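Nitar Gripper Log: The Slipping Pads

Anneliese Wiegand, Hakisness

We run two hand-held grippers on the Nitar project, both built to the Nyberg finger design: black linkages, silver pivot screws, blue ridged pads. In December one of them began closing a little late on the left side. The gap showed up in the recordings before any of us felt it in the hand. By the time we stopped to look, we had 2,526 recorded picks, and 700 of them came from sessions after the fault began.

The task is a small one. Loose items sit in an open box and get picked up and put back, one at a time. A good pick closes both pads together. A bad one pushes the item sideways first, and round things like the seeds tend to roll.
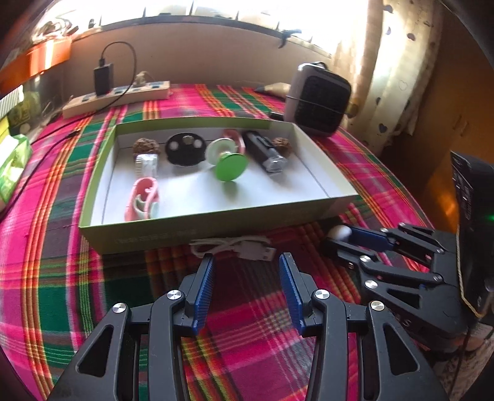 We blamed the pads first and swapped them, which changed nothing. Then we checked the pivots. One screw on the left linkage had backed out far enough to let the plates rock against each other. With the fingers wide open you could not see it. Under load the left finger lagged, and the position reading still said everything was fine — the sensor sits ahead of the loose joint.

Cestalbridge, who assembled the fingers for us, asked for the session list and the affected screw. They found no thread locker on it. We have since treated every pivot on both tools and marked each screw head with a paint pen.

Of the 700 suspect picks, 19 were clear drops and have been pulled. The rest are flagged until someone has watched them through. Please do not train on flagged sessions, even for a quick test.

Pivot check is now every Saturday, before the first recording. If a paint mark has moved, put the tool away and write it in the log.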